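Helle Fliesen im Flur: Grauschleier geht nicht mehr weg

Haberkorn
Mo., 22. März
Hallo zusammen, wir haben im Oktober den Flur neu fliesen lassen, helles Feinsteinzeug, matt. Sieht toll aus, aber seit ein paar Wochen liegt ein grauer Film drauf. Ich wische 2 Mal pro Woche mit ganz normalem Allzweckreiniger, und je mehr ich wische, desto schlimmer wird es. Barfuß fühlt es sich fast klebrig an. Muss da eine Versiegelung drauf?

Dirk Lenz
Bitte nicht versiegeln! Das klingt nach Pflegefilm aus dem Reiniger, der sich Schicht für Schicht aufbaut. Den bekommt man wunderbar wieder runter: alkalischen Grundreiniger nach Packung verdünnen, 30 Minuten einwirken lassen (nicht antrocknen!), schrubben, Schmutzwasser aufnehmen und zweimal mit klarem Wasser nachwischen.
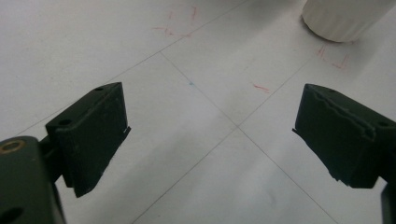 Kieran Carroll
Fliesenleger, Moderator

Dirk hat recht, Grundreinigung ist der richtige Weg — aber erst an einer Ecke testen. Wenn der Schleier dort bleibt, ist es eher Zementrest vom Verfugen. Dann brauchst du Zementschleierentferner, also etwas Saures, und die Fugen müssen vorher gut vorgenässt werden. Danach reicht im Alltag warmes Wasser mit einem Spritzer Neutralreiniger. Ich liebe matte Fliesen, die verzeihen wirklich viel!

Vornex
Dampfreiniger, fertig.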